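Ask Tekle Jemal whether a robot can do your laundry and he'll answer with another question: which part of the laundry? He's spent two years on folding at Rarkamska, and he still gets a kick out of how much is packed into that one word.

"Carrying the basket, fine, we can do that," he says. "But a jersey that's been dropped in a heap? Where's the collar? Which bit is the sleeve? You and I just grab it and give it a shake. I love that problem, I really do."

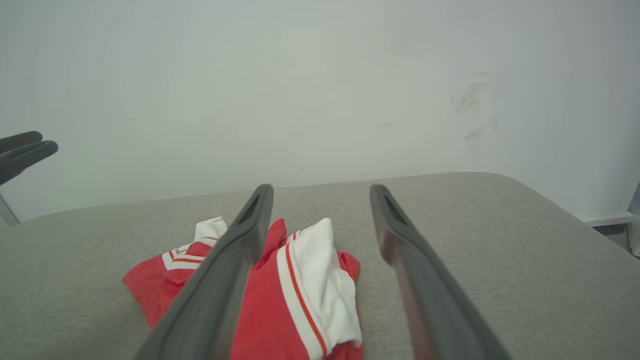 Two arms helped enormously, he says, as one can hold while the other feels its way along a hem. On a good run the Ustodo software folds a plain tea towel 95 times out of a hundred. Sports gear is a different story – slippery panels, stiff trim, numbers that crackle when they bend – and he won't give me a figure for that one yet.

His colleague Nivaldo Assunção came over from Fagundes, where he worked on sorting garments for a commercial laundry. He's the impatient one of the pair, and great company.

"People watch for six minutes and say, my kid's faster," he laughs. "Sure! Your kid's had years of practice and two very good hands."
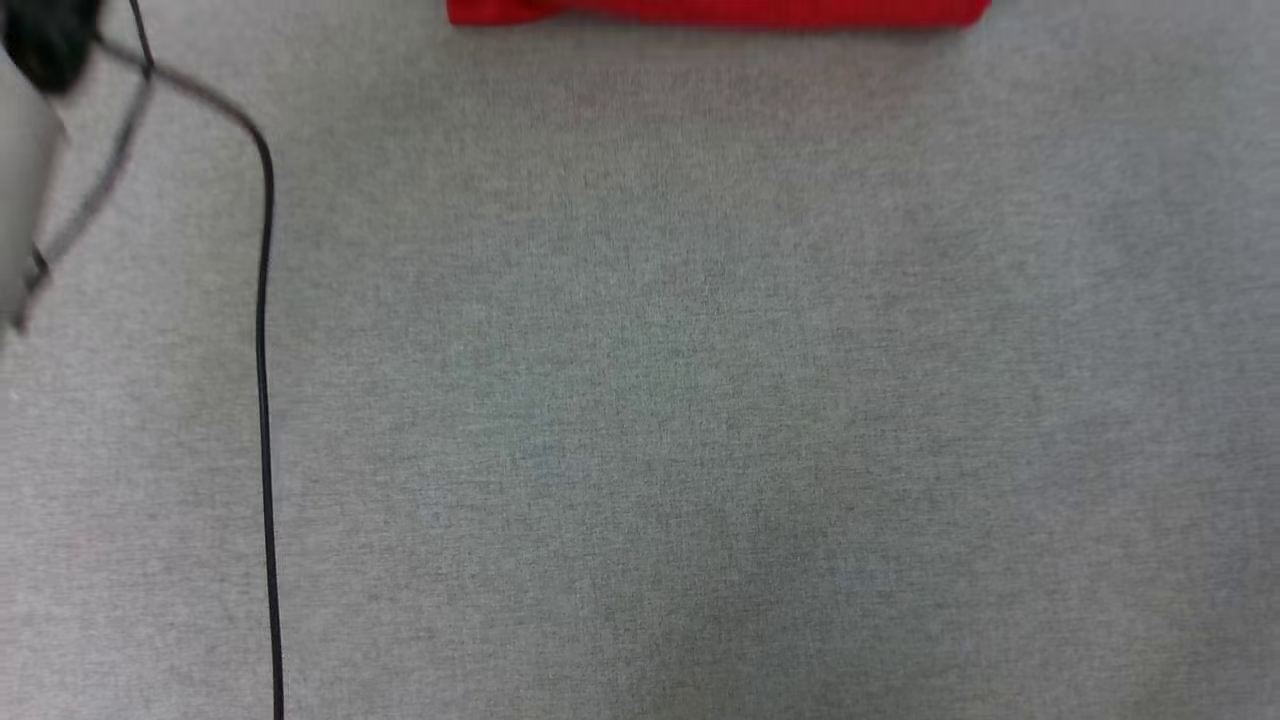
Nivaldo reckons shop floors will get there before homes do. A laundry can choose its tables, its lighting and what comes down the line, and he'd happily put a Romberg cell in one by September. The bench setup is plain enough, a big stretch of grey fabric with a black cable running over it and something red waiting up at the far end. A family's spare room has a cat in it, and a sock under the cat. "Come back when we've done fitted sheets," he says.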